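Progress report to the funder – Birness cross-border travel advice line
5/4/21

Short one this time, apologies, the rules changed again while I was writing it and half of this had to be redone.

Where we are

Line has been open through the whole of the period, no days lost. 2092 calls and messages answered since the last report. Most of them the same few questions – can I get in, do I need a test, does the test have to be in English, what happens if I'm only changing planes. Seasonal workers still the biggest group. Then families split between two countries, then students.

February was the worst month. Entry forms moved online with very little warning and people were being turned back at the desk for having the paper one. We put a plain guide up the same evening and had it in nine languages by the end of the week. Two of those still need a proper read through by a native speaker, it's on the list.

Quarantine questions

These take the longest. Callers want to know if the days count from landing or from the day after, and the answer is not the same everywhere. We now keep one sheet per country, checked every morning against the official pages, with the time of the check at the top. Staff read from the sheet and nothing else. Complaints about wrong advice have dropped to 3, all of them from before the sheets came in.

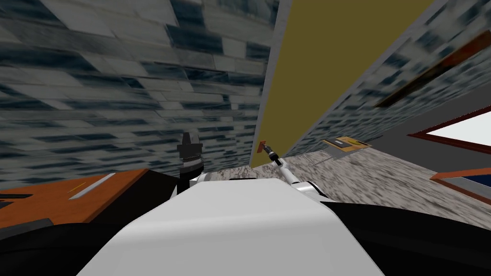 Transit is still a gap. Airlines and border police give different answers and we can't settle it for them. At the moment we tell callers to get it in writing from the airline before they travel, and we log the route so we can see where the trouble is.

Partners

Dredetti have taken over the text message alerts. Went live late but working well now. Wona are passing on callers who need legal help, and we pass ours to them – the referral form was far too long, cut down to one page. Jia have asked to use the country sheets on their own site. We'd like to say yes, please let us know if the grant terms allow it.

Money

Underspent on travel for obvious reasons. Overspent on translation. We would like to move 30 per cent of the travel line accross to translation, figures in the attached sheet. Need a yes or no before the next payment if possible.

Still to do

Finish the two translations.
Sort out evening cover, one shift a week is still empty.
Page on vaccine certificates – holding off until ther is something firm to say, callers are asking daily.
Record a phone message for out of hours, old one mentions rules that ended in the winter.

Full call log to follow separately.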